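Snack Table, Gorton Hall
19/09/2022

We set up the snack table at Gorton for the end-of-summer social, and this page is for anyone who wants to do the same at Kurnside or Hulerbridge later in the year.

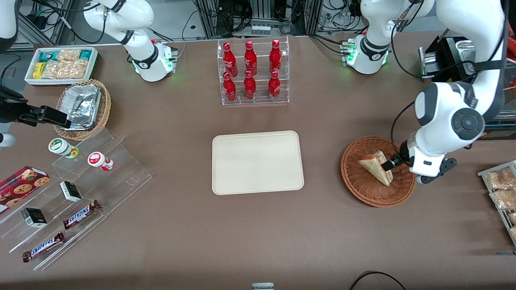
The table was planned for 40 people dropping in over an afternoon, so most of what we chose could be picked up by hand and eaten standing. Arif Liyanage did the shopping and I did the layout. We had one table for food and cold drinks and a second one by the door for tea and coffee.

Some notes on the main items, for those who asked.

Coca-Cola bottles
Six at a time, in two rows of three on a clear acrylic rack. The back row stands a step higher than the front, so people can see what's there from the other side of the room. Spare bottles stayed in the kitchen fridge and we brought them out as the front row went. Arif wanted to put all of them out at the start. We tried that in August and they got warm.

Sandwiches
Cut into triangles and served in a round brown wicker basket. We used light bread this time. The seeded loaf was popular last year but it falls apart when you cut it corner to corner. If you make them the night before, cover them with a damp cloth and don't put tomato in.

The beige tray
Rectangular, with rounded corners and a raised rim. It goes in the middle of the table with nothing on it, and people can use it to carry a few things back to their seats. Harb has the same trays in gray if you need more. They stack well and take up very little room in the cupboard.

Packaged snacks
Mostly in a white rectangular tray: teal-and-white packets, clear bags of golden crackers or cookies, and a small yellow package in with them. Wrapped food is worth having even if you bake, as whatever is left can go back in the box for next time. We had 15 packets left over and they are on the shelf above the kettle.

Small wicker basket
The foil tray inside it is the ordinary kind from the supermarket. It keeps crumbs out of the weave. Lift the foil out at the end and the basket only needs a wipe.

Stepped display stand
Clear acrylic, same as the bottle rack. We ran it at a diagonal. Set straight along the edge it made that side of the table feel like a shop counter, and people were reaching over each other. It scratches easily, so wash it with a soft cloth and dry it right away.

We left the brown tabletop without a cloth. The hall has two white ones but both need ironing, and a spill is quicker to clean off the bare table.

Setting up took 31 minutes with two of us, not counting the sandwiches. Kasun Howlader has the key to the cupboard where the racks and baskets are kept. Please put the stands back in their bags when you borrow them.

If your group would like the shopping list, ask Arif for a copy. It has the quantities for the tea table too.

Recent galleries
Kurnside plant swap
New shelves in the Gorton kitchen
Hulerbridge walk and picnic
August book sale
Painting the side room
Tea table setup, Gorton Hall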